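Suture training room opens at Wiltden hospital

Surgical trainees in Wiltden have a new place to practice their stitches. The hospital opened a suture training room on its second floor on 26/09/2020, after more than a year of planning.

The room has nine benches and a storage wall for practice pads, thread and needles. Trainees can book it in the evening and on weekends, when the operating rooms are less busy. So far 54 people have signed up, most of them in their first two years of surgical training.

"Closing a cut is one of the first things you learn and one of the last things you get good at," said Lucía Calvo, who runs the program. "You need a lot of repetition, and until now people were doing it at home on the kitchen table."
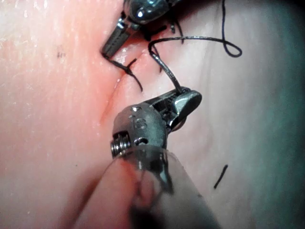
Beginners start by hand with single stitches along a short, straight cut. Those who pass a skills check in October will move on to robotic instruments, where the thread has to be passed and held without being pulled too tight. Calvo said snapped thread and torn edges are the most common problems in the early weeks.

The synthetic tissue pads are a large part of the cost. The hospital has bought 552 of them - enough, it hopes, to last until spring. Each pad can be cut and stitched several times before it is thrown out.

Bartosz Szulc, a second-year trainee, tried the room before it opened. He said the pads were softer than the ones he was used to and that the edges of a cut were harder to line up. "I was slow," he said. "I'd like to be less slow by winter."

Trainees from the Plernirdale clinic will be able to use the room starting in October. Bookings are made through the education office.

Comments (3)

Deisy Puma
Good to see this. We had two pads to share when I trained there.

K. Veres
Is it open to nursing students or just surgery?

Pichit Rungrueang
I asked the education office the same thing - they said surgery only for now, but they're keeping a list.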